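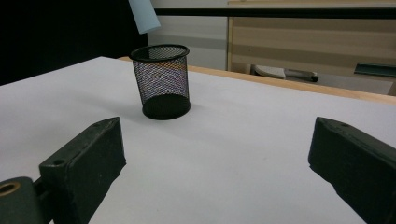
Location Sound Gets a Second Look

The feature film Droterach was shot over 31 days in and near the harbor town of Ustthorpe, and its producers made one decision early that shaped the rest of the budget. Dialogue would be kept from the set wherever possible. Replacement recording in a studio would be treated as a repair.

Sound mixer Jailson Cordeiro was hired before the locations were fixed, an unusual order for a production of this size. He visited each candidate building with a recorder and a level meter and filed a one-page report on it: background noise with the windows shut, background noise with them open, reverberation, and the position of any refrigeration or ventilation equipment. Two houses were dropped on the strength of those pages. A third, next to a boatyard, was kept on condition that its interiors be scheduled after the yard closed for the evening.

"A director falls in love with a staircase," Cordeiro says. "I want to know what the boiler under it does."

The script has 91 scenes, 82 of them with dialogue. Each speaking actor wore a wireless transmitter, with a boom microphone overhead as the preferred source. The wireless tracks were recorded separately and left unmixed. On wide shots, where the boom had to stay well clear of the actors, the crew recorded a second pass of the lines immediately after the take, in the same room and with the same cast, with the camera switched off. These wild lines added a few minutes per setup.

Costume caused more trouble than the buildings. Much of the story takes place in winter, and the waxed coats worn by the dockworkers rustled against any microphone placed under them. Wardrobe cut small openings behind the lapels and lined them with felt. The coats for the two leads were rebuilt this way before the first day of shooting, the rest during the first week.

Editing began in May. Vittoria Ferraro, the dialogue editor, worked from the full set of tracks and kept her own log of every line that could not be used as recorded. She had planned for 300 replacement lines, the figure in the original schedule. The final log lists 175, and most of those come from a single sequence on a ferry, where engine noise covered the lower range of the voices.

"The ferry was never going to work and we all knew it," Ferraro says. "We recorded it for timing. The actors had something to match when they came back."

For matching, she used room tone taken at each location – one minute, with cast and crew standing in place – and laid it under the studio lines at a low level. Reverb was added only where the tone alone left a gap. The final mix was completed at Shawky, a small facility with one theater and two edit rooms.

The distributor, Piltus, will open the film in a limited run. Cordeiro has moved on to a series with a good deal of rain in it, and has asked to see the roofs.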